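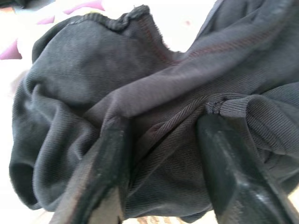
Bronar knit in charcoal, partly inside out, with the overlock edge and reddish-brown seam stitching exposed.

Product Review: Bronar Fine-Rib Knit
Textiles and Workwear Section, Karard Institute

The Bronar fine-rib knit was assessed as a candidate base layer for staff working in unheated storage areas. Samples were obtained through Skometow, the regional supplier, and the review was carried out by Elli Kuusisto and Niilo Rantala.

Construction. The seams are the strongest feature of the garment. Raw edges are finished with dense overlock stitching, which gives a thick and slightly fuzzy border. A few loose fibers stand out from it. The reddish-brown thread contrasts faintly with the dark cloth and makes a failed stitch easier to find during inspection. Wearers with sensitive skin may notice the border at first.

Appearance. The fabric shades from black in the creases to a dusty gray on the raised folds, and the surface looks slightly worn and faded in places. Departments that require a uniform dark color should take note – the change is more obvious beside new stock.

Fit and care. The ribs stretch well across the shoulders and recover overnight. Samples were washed inside out 15 times and dried flat. Length held to within 2 percent, and no seam opened. Machine drying was not tested.

Comparison. The Räsänen equivalent is softer at the seams but weighs roughly 300 grams, and reviewers found it bulky under a jacket.

The Bronar knit is approved for general issue, excluding front-desk duties. Requests should be submitted to Room 161 by the end of December.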